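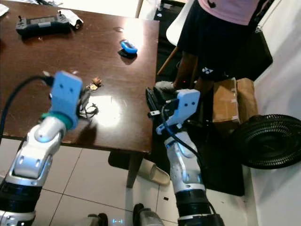 Small Objects, Fixed Places

The glossy dark table is the usual collecting point for whatever comes out of a pocket or bag. A handheld remote controller with two short antennas, a small blue-and-black oval item, a crumpled scrap of white and a few brown-and-gold bits can share one top without filling it. The difficulty is retrieval. Small dark items on a dark, reflective surface are hard to pick out, particularly where the light glares.

In August we compared three ways of storing such things at Ullerero: a tray, a drawer and a row of wall hooks. The tray held the most and was sorted the least. The drawer hid the problem. The hooks took only items with a loop or a strap, and for those they gave the best result. Of 100 items logged, 83 were suitable for hanging. The rest went to the tray.

Spacing matters more than the number of hooks. Birkett recommends one item to a hook - two if both are flat - and a gap wide enough for fingers to pass between neighbours.

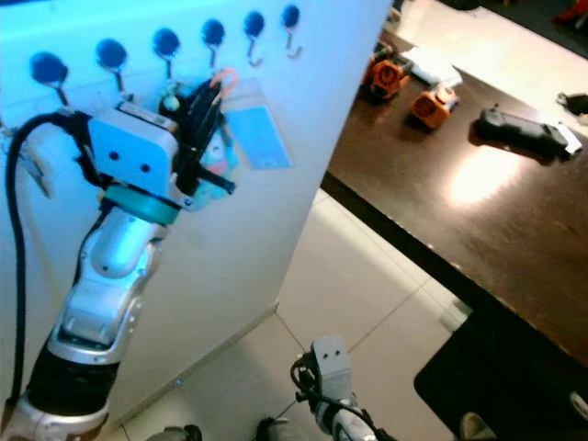 A badge in a clear sleeve needs more width than a key ring and turns on its strap when the item beside it is lifted. It should go at the end of a group. Bulky keychains should hang lower, on a longer loop, so that they clear the badge.

A knob above each hook gives a second fixing point, useful for wide straps that slip off thin metal. Wurkex and Ballwood both supply rows of this type. We fitted ours at shoulder height and left 20 centimetres between the last hook and the corner.

The table was then cleared once a day. Anything without a loop was given one or moved to the tray, and wrappers and paper scraps went straight in the bin. The daily clearance took 3 minutes.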